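Nevotura Travel Fair, the short version

I went to the Nevotura fair looking for a surf week my sister and her three kids could survive. Admission bought me a tote bag and 4,000 steps before lunch.

Agathe Ferrand at the Umix stand walked me through a family package in Portugal: lessons each morning, a cooking class, one free day "for spontaneity," to be booked in advance. Her brochure ran to 111 pages, most of them sunset. 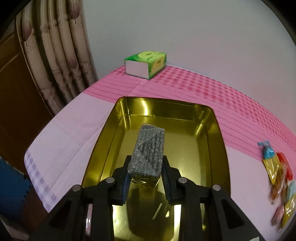

The talks

Urho Huttunen spoke on lake cruising in Finland to a room that had mainly come for the chairs. He was good, though. He likes the smaller Kokkonen boats, which carry 39 passengers and stop wherever there is a sauna, so progress is slow. I wrote down the June dates.

Maricruz Galindo followed with packing tips. I have since bought a second suitcase.

Getting there

Take the tram. Parking is in the field behind hall two, and the shuttle driver stops for coffee when he feels like it. Doors open at ten. The sandwich line is shortest during the visa talk.

My sister has picked Portugal and wants to know who is watching the kids on the free day.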